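Five hundred posts and a new title

So the little counter under my name on the Godedby boards rolled over to 500 this morning and I may have made a noise. A proper one! The cat left the room.

For anyone who doesn't hang out there, Godedby is the puzzle game forum I joined when I got stuck on the second world of Stastar and couldn't find a decent walkthrough. I meant to ask my one question and go. Four years later I have opinions about signature length and I know which threads to stay out of before coffee.

At 500 you go from "Wanderer" to "Lamplighter", and I love it so much. You get a tiny yellow lantern next to your avatar, and you can finally edit your own thread titles. I went straight back and fixed "Stuck on brigde puzzle HELP", which has bothered me since my very first week.

Post number 500 itself was nothing grand. I wanted to save it for something good, maybe my long write-up of the Szilágyi levels, and then Ntombi Coetzee asked whether the hint coins carry over between saves and I answered without thinking. (They do, but only if you leave from the main menu.) She got the milestone and a thank-you sticker came back, so I'm calling it a fair trade.
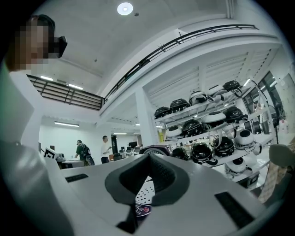
I still haven't got the Archivist badge, and I want it badly. You need five guides pinned by a mod and I'm sitting on 4. The last one is going to be the Akico side quests, all of them, with the two endings kept behind spoiler tags - I've got nearly everything typed up except the clock tower, where I keep losing the blue key and having to reload.

If you've done the clock tower without using the rope, please come and tell me how! The thread is in the Guides section, under my shiny new lantern, and I'll be checking it again tonight after dinner.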